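Anjana Herath has managed rental flats in Wivden for 20 years, and she doesn't believe a word of the new tenancy brochures. The one I've brought along promises "effortless living" for an extra $34 a week. She reads it twice and slides it back across her desk.

"Effortless for whom?" she says. "Somebody still has to ring the plumber."

The brochure comes from Barrios, which took over five buildings in January and has been talking up its tenant app ever since. I put it to her that people might like having one place to report a dripping tap.

"They might. They had my phone number before, and I picked up."

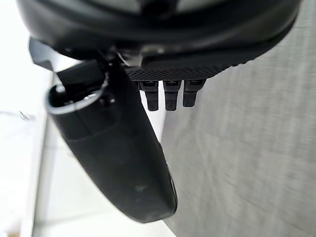 Rent reviews are where she gets properly cross. Barrios says its increases follow the market, but Herath wants to know who's doing the measuring. She has a low opinion of finishes as an excuse, too. "Matte black, grey, a bit of texture you can feel with your thumb - that look is on everything now, and I'm supposed to believe it's worth another 10 per cent?"

Babar Sandhu, who rents on the third floor, is less severe. He likes the app, mostly. His last repair request was marked "resolved" before anyone had knocked.
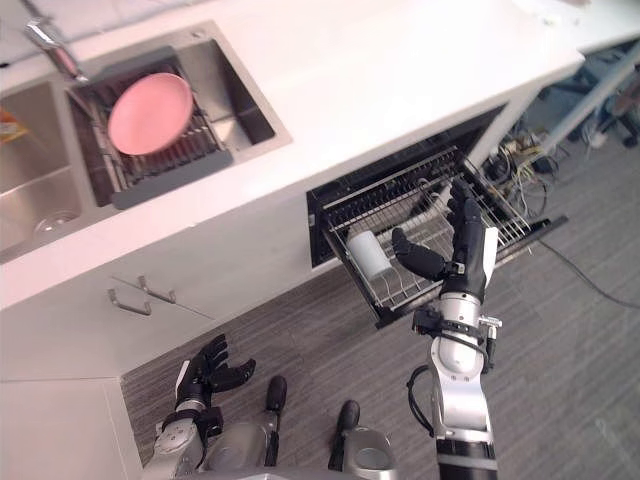

Herath laughs when I pass that on. She's asked the company for its repair times, in writing, and got a link to the brochure.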